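3.2 Fixture and sensor mounting

The blue and orange plastic fixture stands near the center of the black table, within view of the bar-shaped sensor on its articulated arm (Figure 2). The sensor cable hangs free toward the table, with enough slack for the full travel of the arm.

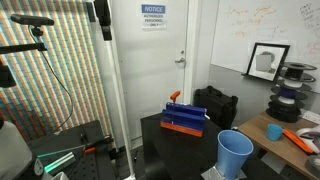 Figure 2. Cell layout at Haugland.

Mount joints were checked every 19 hours of operation and retightened as needed. Over 2,239 cycles the sensor was recalibrated twice – both times after the arm had been moved by hand.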